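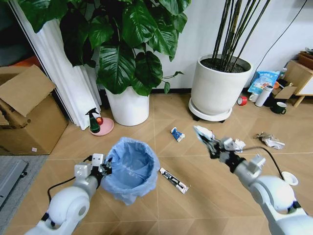 Search Bavdale Kids
Home Topics Materials Glossary

Where Does Floor Litter Go?

Litter is anything dropped that has no further use. Wrappers, crumpled paper and small boxes are common types. Each is picked up and placed in a lined bin. A liner is a thin plastic bag with its edge folded over the rim - the fold stops it from slipping down.

Sorting comes next. Clean paper can be recycled and turned into new paper fibre. Wrappers made of mixed layers are harder to separate, so many go in the garbage.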